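Lunov デモセル 設置・運用の手引き
第4章 見学会当日の準備と実演

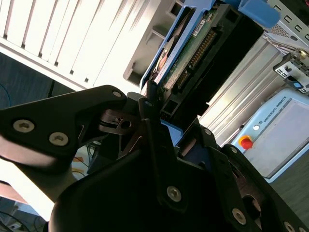
この章は、見学会の日にデモセルを担当する人のために書きました。機械の据え付けは第2章、プログラムの書き込みは第3章にありますので、ここでは繰り返しません。実演の内容は、ストレージの棚にあるハードディスクを、ロボットがキャディごと扱う作業です。見学者が最も近くで見たがるのは、グリッパの指の先がドライブの下の縁に当たるところです。青いキャディに入ったドライブは、緑色の基板がグリッパのほうを向いていますので、指が基板の部品や金色の端子に触れないように、位置の確認をていねいに行ってください。確認の方法は4.3節に書いてあります。

4.1 見学会の前日までに行うこと

1. 見学者の人数を受付の担当者に聞きます。一つの組は15名までにしてください。それより多いときは組を分けます。

2. デモ用のドライブを準備します。必ず「デモ専用」の箱から取ってください。お客様のデータが入ったドライブ、または返却待ちのドライブは、外側が同じに見えても使ってはいけません。

3. 使うドライブのキャディを一つずつ手で棚に入れて、手で抜きます。固いと感じるものは別の箱に移し、箱に「固い」と書いた紙を貼ります。

4. 第3章で保存したプログラム「Clellow_demo」を開き、版の番号が13であることを確認します。番号が違うときは、自分で直さないで、プログラムの担当者に連絡してください。

5. 床のテープの線がはがれていないか見ます。見学者の線は、セルの外枠から620 mm以上離して貼ってあります。貼り直すときは、外枠の一番出ているところから測ってください。

注記:この寸法は、私たちの建物でのリスクアセスメントの結果です。別の場所で実演をするときは、同じ数字をそのまま使わないで、その場所で評価をやり直してください。

4.2 当日の朝

1. セルの電源を入れる前に、グリッパを目で見て点検します。指のプレートとリンクを留めている六角穴付きねじに、ゆるみがないことを確認します。ねじの頭と部品の両方に合わせ線を引いてありますから、線がずれていれば、ゆるんでいると考えてください。

2. ゆるんだねじがあったときは、その日の実演を始めないでください。締め付けトルクは付録Bの表にあります。締めたあとは、新しい合わせ線を引きます。古い線はアルコールでふき取ります。

3. 手首に付いているカメラのレンズを、乾いた柔らかい布でふきます。洗浄液を直接かけてはいけません。

4. ケーブルがアームの動きでひっぱられないか、アームを低速で動かして確かめます。特に、手首を大きく回す姿勢のときに注意します。

5. 電源を入れて、コントローラの画面に異常の表示がないことを確認します。

6. 非常停止ボタンを一度押し、アームが動かない状態になることを確認してから、解除します。この確認は省略できません。前の日に行っていても、当日の朝にもう一度行ってください。

7. 見学者用のモニタに、手首カメラの映像を出します。映像の上側が白く飛んでいるときは、照明を少し暗くするか、露出を一段下げます。ドライブの白いラベルが読めるかどうかよりも、指先とドライブの縁の境目がはっきり見えることを優先してください。

注意:午前9時を過ぎると、南側の窓から光が入ることがあります。位置合わせの前に、窓のブラインドを閉めてください。位置合わせのあとで閉めると、画像の明るさが変わり、もう一度やり直すことになります。

4.3 ドライブの位置の確認

この作業は二人で行います。一人がティーチングペンダントを持ち、もう一人が横から見ます。横の人はセルの中に手を入れません。

1. 速度を10 %以下に設定します。

2. アームを「接近」の位置に動かします。指先とドライブの間にすきまがあることを、カメラの映像と横からの両方で見ます。映像だけでは奥行きがわかりにくいので、片方だけで判断しないでください。

3. 少しずつアームを進めて、指先をドライブの下の縁に軽く当てます。当たったところで止めます。

4. 指先が当たっているところを確認します。正しい場所は、縁の固い部分です。コネクタのハウジング、端子の列、基板の上の部品に当たっているときは、すぐに戻して、手順2からやり直します。

5. 力の表示を読み、記録用紙に書きます。限界の値は付録Cにあります。限界を超えたときは、アームを戻し、キャディがまっすぐ入っているかを調べます。

6. アームを「接近」の位置に戻し、同じ動作をもう一回行います。二回の結果が大きく違うときは、棚の固定がゆるんでいることが多いです。

7. 問題がなければ、位置を保存します。保存の名前の終わりに、自分のイニシャルを付けてください。

警告:ドライブが途中まで出ているときに、手で押し込まないでください。アームが予想しない方向に動くことがあります。必ず停止の状態にしてから作業します。

4.4 見学者が来たとき

1. 見学者が線の外に立っていることを確認してから、あいさつをします。小さい子どもがいる組では、大人が子どもの手を持つようにお願いします。

2. 初めに、非常停止ボタンの場所を見学者に示します。赤いボタンで、黄色い台の上に付いています。「担当者だけが押します。危ないと思ったら、大きな声で教えてください」と言います。

3. 実演の流れを短く話します。長い説明は実演のあとにします。私たちの経験では、動く前に長く話すと、後ろの人が前に出てきます。

4. 「これから動きます」と声を出して、開始ボタンを押します。一人の担当者は非常停止ボタンに手が届くところに立ち、実演が終わるまで動きません。この人は質問に答えないで、もう一人の担当者が答えます。

5. 指先がドライブに当たるところで、プログラムは一度止まります。ここでモニタを見るようにお願いします。見学者が見終わったら「続行」を押します。

6. 動作が終わり、アームが「待機」の位置に戻ったら、「終わりました」と言います。そのあと質問を受けます。

注記:見学者がアームにさわりたいと言ったときは、断ってください。さわるための部品として、電源につながっていない古いグリッパの指を受付の机に置いてあります。Radulović 社の見学会でもこの方法を使っていて、とても評判がよかったので、まねをしました。

4.5 よくある質問と答え方

「データは消えませんか」
デモ用のドライブには、大事なデータが入っていないと答えます。実際のデータセンターでの運用については、営業の担当者につないでください。

「人がやるほうが速いのではないですか」
一台だけなら、人のほうが速いです。正直にそう答えてかまいません。夜間の交換など、人がいない時間に使う計画であることを付け加えてください。

「失敗することはありますか」
あります。キャディが斜めになっているときに、力の限界で止まることが一番多いです。止まるのは正しい動作であることを説明してください。

「グリッパは自分で作ったのですか」
組み立ては社内で行いました。指の部品の加工は Colteck に頼んでいます。図面は見せないでください。

4.6 途中で止まったとき

1. あわてないで、見学者に「いま止まりましたので、確認します」と言います。

2. 画面のメッセージを読みます。消す前に、番号を記録用紙に書きます。

3. 力の限界で止まったときは、低速でアームを「接近」の位置に戻します。ドライブとキャディを目で見ます。

4. カメラの映像が出ないときは、見学者用のモニタの入力切り替えを先に見てください。8月の見学会では、二回ともこれが原因でした。

5. 原因がわかって直したときだけ、再開します。わからないときは、その組の実演は終わりにして、録画を見せます。録画はモニタの横のパソコンの中、「見学会」のフォルダにあります。

注意:同じ組の前で三回以上の再開をしてはいけません。担当者が急いで、確認を忘れる危険があります。

4.7 終わったあと

1. アームを「収納」の位置に動かし、電源を切ります。

2. ドライブを「デモ専用」の箱に戻します。端子に傷があるものは戻さないで、赤い袋に入れます。

3. 記録用紙に、実演の回数、止まった回数、メッセージの番号を書きます。止まらなかった日も「なし」と書いてください。空白では、書き忘れと区別ができません。

4. 記録用紙を Hrvoje Grgić の机の棚に入れます。この章の日本語にわかりにくいところがあれば、同じ用紙の裏に書いてください。次の版で直します。

付録A 見学会当日の持ち物
記録用紙、ボールペン、合わせ線用のペン、六角レンチ、トルクレンチ、アルコール、柔らかい布、床用テープ、赤い袋、予備の映像ケーブル

付録B 締め付けトルク表は別紙

付録C 力の限界の値は別紙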